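Teaching two arms to tidy up: a chat with Binavix's planning lead

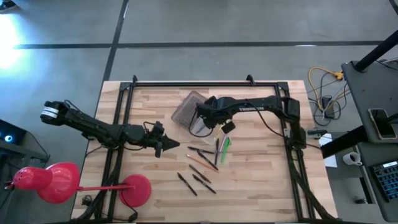 Pens, a pencil and the container on the bench at Binavix.

I'd been bugging the planning lead at Binavix for a visit since February, mostly to hear about Jellar, the scheduler that decides which arm gets to move when. "Everyone asks about the grippers," she told me, "and I'm over here fighting with timestamps!"

The old planner froze whenever both arms wanted the same bit of space. Jellar replans 25 times a second and lets one arm wait its turn (she calls it "the four-way stop"). Pens are her favourite test. "Black ones lying close together, perception wants to call it one long pen. Drives me up the wall."

I asked what she'd fix first. "Logging. I've got 514 runs and I can replay 29 of them properly."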